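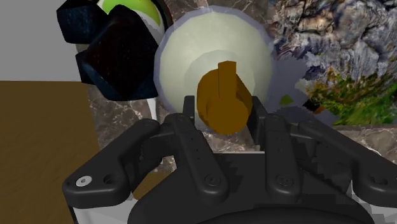
Vue de simulation : la pince noire à plusieurs doigts et l'objet orange.

3. Régler le contrôle parental avant la première soirée film

Bon, on y est : la box Clostelo est branchée, le compte est créé, et vos ados tournent déjà autour du canapé. Avant de leur passer la télécommande, prenez 14 minutes pour cette partie. Moi, je l'avais sautée la première fois et j'ai tout refait le lendemain, donc croyez-moi sur parole !

1. Ouvrez le menu Foyer, puis Profils. Créez un profil par enfant (oui, même si les deux grands jurent qu'ils peuvent partager).

2. Entrez l'année de naissance. Clostelo propose alors une limite d'âge pour les films. Je choisis presque toujours le palier 16 pour ma fille aînée et je descends d'un cran pour son frère.

3. Définissez le code parent à quatre chiffres. Pas la date d'anniversaire du chien, s'il vous plaît.

4. Dans Horaires, fixez l'heure de fin. Le film en cours se met en pause à l'heure dite et reprend au même endroit le lendemain.

5. Activez Demande d'accord. Quand un jeune choisit un film au-dessus de sa limite, vous recevez un message et vous répondez oui, non, ou « on le regarde ensemble » - c'est ma réponse préférée, et de loin.

6. Appuyez sur Enregistrer, puis revenez à l'accueil. Testez avec un film interdit au profil : un cadenas doit s'afficher sur la fiche.

Remarque : le classement vient du catalogue Kistholm, qui compte 1 984 titres pour l'instant. Un film absent de ce catalogue apparaît comme « non classé » et reste visible par défaut. Pour le masquer, cochez Bloquer les non classés dans le profil.

Attention : une réinitialisation de la box efface tous les profils, code compris. Notez vos réglages quelque part avant toute mise à jour. Depuis celle de mars, l'historique est limité à 40 films par profil, et les plus anciens disparaissent sans prévenir.

Code oublié ? Allez dans Foyer, puis Aide, et demandez un code provisoire. Il arrive sur l'adresse du compte principal, jamais sur celle d'un profil enfant (les miens ont essayé).

Un mot pour finir cette partie : parlez des réglages avec vos jeunes avant de les activer. Marianna Jakubowski, qui a relu ce guide avec moi, le fait à table avec ses trois garçons, et chacun a le droit de contester une limite par mois. Chez nous on a repris l'idée - ça négocie dur, mais ça discute !

La partie 4 concerne les tablettes et les téléphones.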